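Keeping Clelik in Shape

The cell is called Clelik, and most mornings Brândușa Văduva is the first person to touch it. She turns the key, waits for the controller to come up, and runs the fingers open and shut with nothing between them. Then she leans in and looks at the tape.

Clelik folds clothes, or is learning to. It has one arm, a two-finger gripper and a white table, and it belongs to Tura, a small firm that wants to sell folding stations to commercial laundries. The arm itself needs little. Grease twice a year, a check of the base bolts in March, a new cable sleeve when the old one wears through. The fingers take up the rest of the time.

Bare fingers slid on ribbed cuffs and snagged on knits. Dorin Căpraru, who built the mount, tried rubber caps first, then a printed sleeve. What stayed was blue painter's tape over the fingers with a bit of gray pad at the tips. A rewrap takes 5 minutes. The tape comes off without leaving glue, and it shows dirt early.

It also lifts. An edge works free, a flap stands up, and sooner or later the flap catches on a hem. Văduva keeps a notebook of every rewrap with the cycle count beside it. The best wrap so far lasted 2,065 cycles. The worst made it to 106, and she blames a zipper.

"I start at the tip and go back toward the block," she says. "If you start at the block, the seam faces the cloth."

After a rewrap the closing point has to be set again. The new layers change the thickness, and the tips should meet just over the table without pressing on it. Căpraru does this by hand with a strip of paper, jogging the arm down until the paper drags. He saves the height, lifts the arm, and does it again from the other side.

The table gets wiped at noon and at the end of the day. Lint builds up fast with sweatshirts, and the pads pick it up. Văduva uses a dry brush on them. She tried a lint roller once and it pulled a pad off.
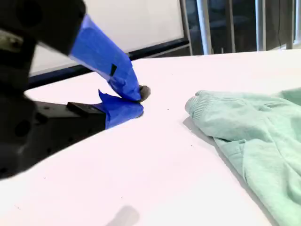 Căpraru has a drawing for a molded finger that would do away with the tape. Brunero, the shop that cuts their metal parts, has quoted for a first pair, and he wants to run them beside the taped ones for a month before he orders more. Until then there are three spare rolls in the drawer under the controller.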